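The grey bin, and what ended up in it

18th January

We keep one open bin for things that don't have a home. It's grey, rectangular, and it lives on the wooden table over the charcoal carpet.

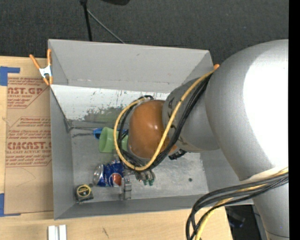
What counts as a homeless thing

The light green plastic cup is the usual offender. It belongs to a set that came with us from the old place in Brikthorpe, and the rest of the set is in the cupboard above the kettle. This one migrates. It gets used for rinsing paintbrushes, for measuring birdseed, for holding screws while something is apart, and after each of those jobs it goes in the bin on its side and waits for someone to want it again.

The soft drink can is a different matter. A can should go straight out to the recycling, and I have said so many times in this house, including to myself. We get the deposit back on them, so they are meant to be kept in the tub by the back door until there are enough to make the trip worth doing. Last November we took in 434 of them, most of it left over from other people's birthdays, and the money paid for a new hose fitting and a bag of potting mix. After that everyone lost interest and cans started turning up in odd spots again.

Why one bin

I used to have several. There was a basket in the hall, a tray on the microwave, a shoebox in the laundry and a drawer in the kitchen that wouldn't close. Each one had roughly the same sort of stuff in it, and when I needed the spare key for the shed I had to go through all of them. I lost most of a Saturday morning's worth of patience that way more than once.

So I emptied the lot onto the floor and sorted it. A good deal was rubbish: dried-up pens, takeaway menus for shops that have closed, a charger for a phone we haven't owned in years. Some of it had an obvious place and had never been put there. What was left fitted in one bin with room to spare, and the hall basket, the tray and the shoebox all went to the op shop.

The rules are simple enough. If it has a home, take it home. If it doesn't, it goes in the bin. When the bin gets to half full, it has to be dealt with before anything else goes in. I set half because a full one is too heavy to feel like a quick job and I will put it off.

On the bin itself

I bought it from Esadwood, the storage place out past the roundabout, for less than I expected to pay. I had looked at the Plemetora range first, which has lids and clip-on dividers and costs a fair bit more. I decided against lids. Our old toy box had one and it became a shelf within a week, with a pile of library books on top and whatever was inside forgotten.

An open top also means you can see what's in there as you walk past. I find that if I can see a cup I will sometimes pick it up and take it with me to the kitchen. I have never once opened a lidded tub to check for cups.

The colour was the only one in stock. I would have liked white, but the grey shows its scuffs and I have stopped thinking about it. It gets a wipe with warm water and a drop of dish soap every so often. If something sticky has been in it I leave the water sitting in the bottom for a few minutes and then tip it out on the lawn.

On the table

The table is older than the rest of the furniture in that room. It's pale timber with a grain I like, and I was worried about the bin scratching it. So far there's nothing I can feel with a fingernail. I lift the bin to move it and don't drag it, and I've asked everyone else to do the same. The kids are fairly good about this. The adults are worse.

I did think about keeping the bin on the floor. The carpet is dark and speckled and hides everything, which I liked when we chose it and like less now when I'm looking for a dropped earring. A bin down there would get kicked, and I'd also have to bend over to sort it. At table height I can do it standing up with a cup of tea going.

How a sort-out goes

I give it ten minutes. Cups and anything else from the kitchen come out first and go to the sink whether they look clean or not. Cans get a rinse, then go out to the tub. I don't crush them, as our depot wants to be able to read the barcode.

Then it's the small stuff. Batteries go in the jar on top of the fridge. Hair ties go in the bathroom. Anything I can't identify goes on the windowsill for a week, and if it hasn't been claimed by then it's gone. We have lost one thing this way that mattered, a plastic foot off the Matar fan heater, and the heater now stands on three feet and a folded bit of cardboard.

The last step is to look at whatever remains and ask whether it should have a home by now. If the same thing has been through the bin three times, I find it a spot. The sticky tape got a hook inside the pantry door like that. The torch went on the shelf by the meter box. I should do the same for the green cup, and I've thought about giving it a permanent place in the shed with the birdseed, but then the set in the cupboard would be one short and I would notice it every time I made lunches.

What it cost and what's next

The whole thing came to some 60 dollars, counting the hooks and a packet of labels I haven't used. The labels were a mistake. Everyone here knows where the batteries go.

Next is the linen cupboard, which I have been avoiding since before Christmas. There are at least two fitted sheets in there for a bed we gave away. I'll write that one up when I've done it.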